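# Folding, sorting, putting off: the laundry table at Winby

I have read enough tidy-home advice to distrust most of it. The usual claim is that folding everything into squares makes a small utility corner feel twice the size. Does it? I spent July at Winby trying the Stefanou method, a pamphlet of 80 pages that could have been four, and I remain unconvinced. A stack is a stack. It still takes up the table.

What I will grant is that colour helps. Orange here, teal there, beige in the basket – you can find a thing without lifting the lot. Whether that needed a method is another matter.

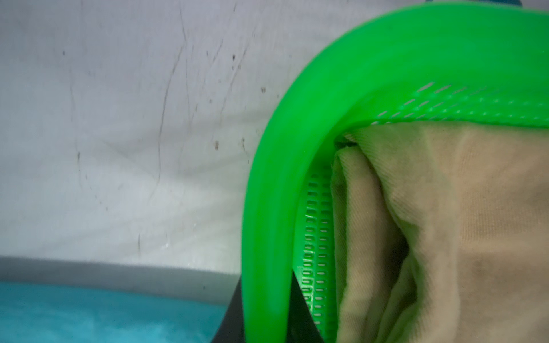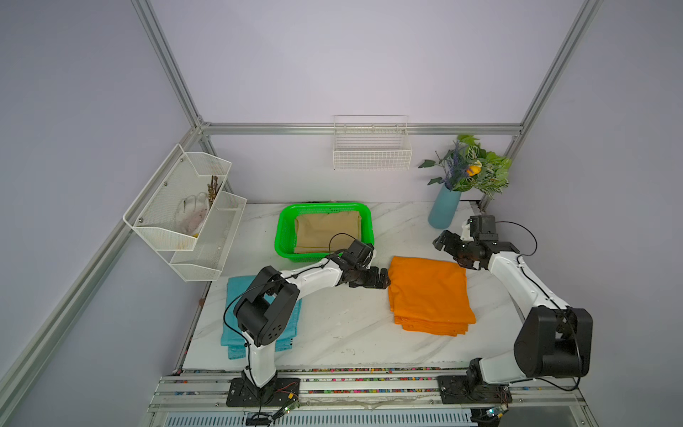 *Beige cloth in the green basket, close to and from across the table. The orange and teal stacks are in the second picture, with the wire rack on the left wall.*

The pamphlet says a basket should only hold things waiting to be folded. Mine holds whatever is in it. It also wants wall racks kept for "daily cloths", a phrase it never defines, and it recommends refolding anything that has sat for a week. I tried that once and got the same square back.

More from Winby next month, when I try the Fluvden roll. My hopes are low.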